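The Washing Can Wait 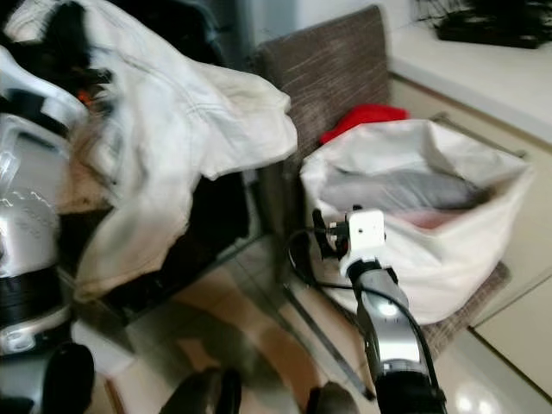
Can a robot do the laundry yet? It can do bits of it, slowly, with a person standing by who could have done the lot in the meantime.

I have been following this question for longer than is healthy. My interest is selfish. I don't want a machine to write my emails or choose my music, I want one to deal with the heap. Every house has a heap. Ours migrates from bedroom to landing to whichever chair was foolish enough to be standing free, and by Thursday it has usually got a shirt sleeve into the kitchen.

The trouble is cloth. A mug is a mug whichever way you set it down. A jumper has no shape of its own, or rather it has a new one every time you let go of it. Take a grey thing lying in a white bag with something pink underneath. You and I know without thinking that these are two garments, and that pulling the top one may bring its friend along. A machine has to guess where one stops and the other starts, then find a corner, then find out whether it was a corner or a pocket. And a soft bag is no help. It sags, it leans, and its rim goes wherever your hand goes.

White cloth is worse, in my view. A big crumpled white thing could be a shirt or it could be a sheet, and I say this as a man who has put a sheet on a hanger.

My friend Lachlan Rennie takes the cheerful side of this argument. He reads everything, and he sends me clips late at night with no message attached. In October it was one from an outfit called Cunia, whose arm folded a tea towel. I watched it twice. The towel was square, it was flat, and it was on its own in the middle of a bare table, a condition no towel in my house has ever enjoyed. It was a good fold, I'll give them that. Then the clip ended and presumably somebody crumpled it up again.

Lachlan says I'm moving the goalposts. I say I'm moving the towel.

He had a better case with Drakonora, who at least let their machine loose on a mixed basket. They claim it will sort 100 items without help. Sort, mind you, into lights and darks. It doesn't turn socks the right way out or check for tissues, and it has no view on whether a thing worn for one evening counts as dirty, which is the only laundry question anyone in this house ever argues over.

The shop floor is further along, as you'd expect. I used to work near the packing hall at Groltwood, and they had arms there shifting boxes all day without complaint. But the boxes were all the same box, and they arrived the same way up. Even so there was a cage of odd parcels at the end of the line, well over 1000 of them in a bad week, and those went to Bayram, a man with two hands and a bad knee. Anything soft, split or tied up with string was Bayram's. I think about that cage whenever someone tells me the home robot is nearly here, as my home is more or less entirely that cage.

So where does that leave the heap? Picking one garment out of a jumble looks within reach to me. Putting it in a bag, yes, on a decent day. Folding it so that my wife wouldn't quietly fold it again, I'd give that a good few years. Duvet covers I don't expect to see in my lifetime, but then I can't do those either.

Lachlan has just sent another clip. It's a fitted sheet this time, and it's 14 minutes long. I've put the kettle on.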